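Ticket: Folding cell 2, striped items returned to tray
Site: Britbridge laundry and linen
Raised by: Luana Brandão, finishing room
Priority: normal
Status: open, waiting on Vollow

Friday, 6:40 a.m. Opened by L. Brandão
Cell 2 handles the small teal cloths without trouble but keeps giving up on the black-and-white striped items. It picks one up, holds it, puts it back and asks for a person. The limit we agreed with Skallar was 8 calls a shift. Last night it was 105. Cell 1 is on plain towels and is fine.

The bigger problem is on our side. Since October the finishing room has had one person covering both cells plus the hand table. When cell 2 calls this often, that person can't do any hand folding, and the cart for Jafarzadeh left short.

7:15 a.m. Vollow support
Please confirm the software was restarted after the last update, and send pictures from the overhead and wrist cameras with both teal and striped items in the cell.

8:05 a.m. L. Brandão
Restarted twice, no change. Gripper fingers wiped down. Pictures below. 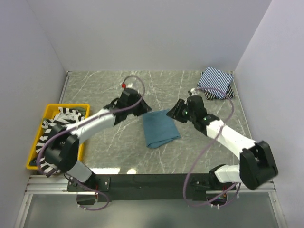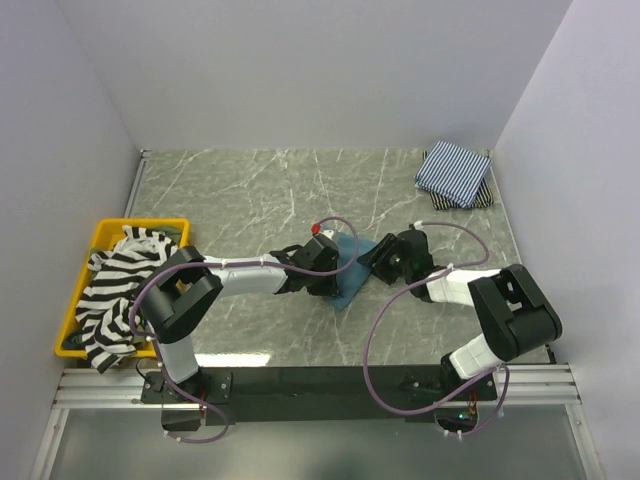
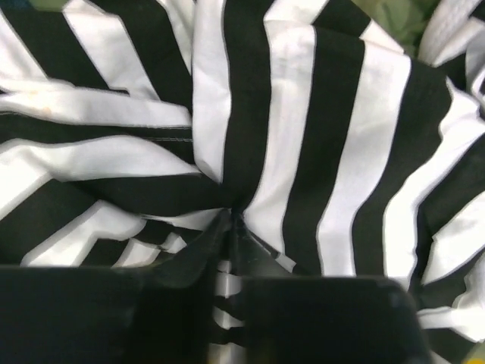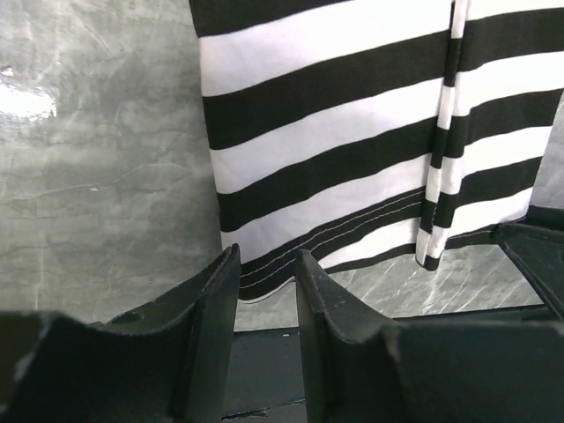 Cell 2. First two: overhead, teal cloth. Last two: wrist camera, striped fabric.

9:30 a.m. Vollow support
Thanks. Two things to check. In the third picture the fabric is bunched into a single point above the fingers, so there is no clear edge for the software to find. In the fourth the hem is easy to see, but there is strong glare on the marble at the upper left. Please dim the light over the cell from 95 per cent to whatever still lets staff read labels, and run a batch of striped items.

11:50 a.m. L. Brandão
Dimmed the light. Fewer calls, still too many. The ones left are mostly items that start out heaped in the yellow tray. If someone lays them out first, the cell copes, but by then that person could have folded the thing by hand.

I'd also like it noted that staff are being asked to clear calls without having been shown how. Two of the evening crew only learned the reset from a sheet taped to the door.

1:20 p.m. Vollow support
Understood. We will retrain on striped items using 800 saved picks from your site. Until then, suggest sending stripes to the hand table and keeping cell 2 on teal. We can do a reset session by video for the evening crew.

1:45 p.m. L. Brandão
Agreed on both. Stripes go to hand folding from tonight, with a second person on the table until the retrain is in. Skallar copied in. Please leave this ticket open.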